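Section 5: Trying out a gripper on household furniture

By now you should have the Plarnley arm bolted down, powered and answering to the controller. If it isn't, please go back to Section 4 and take your time over it, as everything from here on assumes the arm can reach its park position and come back again without any fuss.

In this section you'll fit one of the two grippers that come in the Civesham comparison kit, run it against a drawer, and then do exactly the same with the other one. The Flerkmont gripper has angular fingers and suits edges and lips. The Kröger has softer pads and is kinder to knobs and rounded handles. Most people have a favourite before they start, and we'd gently ask you to put that to one side until you have both sets of results in front of you.

Before you begin

Choose a drawer that runs freely by hand. Take everything out of it, including any lining paper, and wipe down the front panel. Glossy furniture is perfectly fine for these trials, although you may need to spend a little longer on the camera settings in step 4.

CAUTION: Keep your hands and sleeves out of the drawer whenever the arm is live. The fingers close faster than you might expect at the factory setting.

Setting up and running the trial

1. Fit the gripper to the wrist and tighten the collar until it clicks. Plug in the short lead, and give it a soft tug to be sure it has seated.

2. Lead the arm cable down to the floor and away to the side, leaving plenty of slack. A cable pulled tight will drag on the wrist and spoil your readings, and it's a surprisingly easy thing to miss when you are busy watching the fingers.

3. Pull the drawer fully open by hand. Using the jog keys at the slowest speed, bring the gripper over the drawer, near the end closest to the arm, and lower it until the fingers are just above and inside the side wall. Press STORE. The controller keeps this as the open point, and every run is measured back to it.

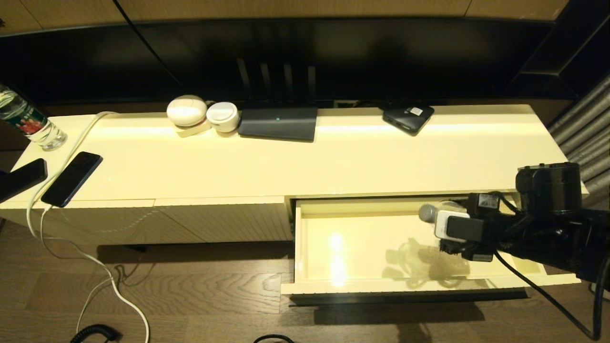 4. Open the camera page and look at the drawer bottom. On a shiny finish you'll often find a bright patch from a lamp or window, and sometimes a faint reflection of the gripper as well. Lower the exposure a step at a time until the real fingers are outlined in green and the reflection is not. If the outline keeps jumping between the two, draw a curtain or move the lamp and try again.

5. Raise the arm clear, push the drawer shut by hand and store the closed point in the same way.

6. Set the run count to 17 and press START. You are welcome to choose a higher number (the controller will accept anything up to 1000), but 17 is plenty for a first comparison and leaves you time for a cup of tea.

7. When the runs have finished, save the results under the gripper's name, park the arm and switch off at the controller. Change to the other gripper and repeat from step 1.

NOTE: Store both points afresh after changing grippers. The Kröger is longer than the Flerkmont, and old points will bring it down too low.

If the arm stops partway through a run, the controller will show code 2. Check the cable first, then the drawer runners, and press RESUME once you are standing well back.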